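Budgeting for a Two-Arm Work Cell

March 12, 2021

The price of a robot arm is the easiest number in a robot budget to get, and it tends to be the one that ends up in the request. Buyers who have been through the process once usually put it lower on the page. The arm is quoted, delivered and invoiced. The enclosure, the mounting surface, the cabling, the spare gripper parts and the hours spent getting it all to hold still are spread over several accounts, and some of them are never added up.

Flustura, a small contract automation shop in Pumeddale, now plans its bench cells from a fixed worksheet. Arms, grippers and controllers may take up no more than 60 percent of the total. If they take more, the request goes back, on the assumption that something has been left out. An early cell was approved with the arms at 70 percent, and the shop paid for the table, the guarding and the lighting out of its repair money.

The worksheet begins with the task. For sorting and handling small parts, the questions are the size of the smallest part, the size of the largest, how far apart they may lie, and whether one arm can reach all of them. A second arm is justified when parts have to be passed, held or turned while something else is done to them. It is harder to justify on speed alone, as two arms in a small space spend part of their time waiting for each other.

Reach should be checked on paper before an order is placed. The published figure is measured with the arm stretched out, where it is least stiff and least accurate. Flustura plans on the inner part of that range and draws the area both arms can share. If the shared area is smaller than the spread of parts, the choices are a longer arm, a closer mounting or a smaller work area. The last costs the least.

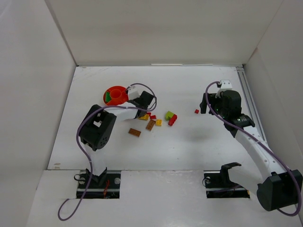
Mounting deserves its own line. Two arms bolted to an ordinary bench will drift in relation to each other as the bench flexes, and every program that depends on both will drift with them. A stiff base with located mounting points costs more at the start and saves setup time whenever an arm is removed for service. The drawing should show the removal path as well. An arm that can be lifted out only after a side wall comes off is an expensive arm to maintain.

Cables are cheap to buy and costly to plan badly. Each gripper cable needs enough slack for the full motion of the wrist and not so much that it drags across the work. Flustura stocks 2 spare cables per cell and treats them as wear items.

Grippers are the other wear item. Fitzsimmons, which supplies the shop's fingers and pads, sells them in sets, and the worksheet carries a full replacement set in the first order. Waiting for a finger can idle a cell for longer than any software fault.

Quotes vary in what they cover. In February the shop compared two offers for similar cells, one of them from Trultus. The lower quote left out freight, installation and the second year of support. With those restored, the difference was too small to decide the purchase, and the order was placed on delivery date.

Labor is the line most often set at zero. Setup, calibration and test runs are done by people already on the payroll, so no invoice arrives. The hours are real, and they come from other work - usually work that has a customer attached. The worksheet charges them at the shop rate and keeps charging until the cell has passed its acceptance test.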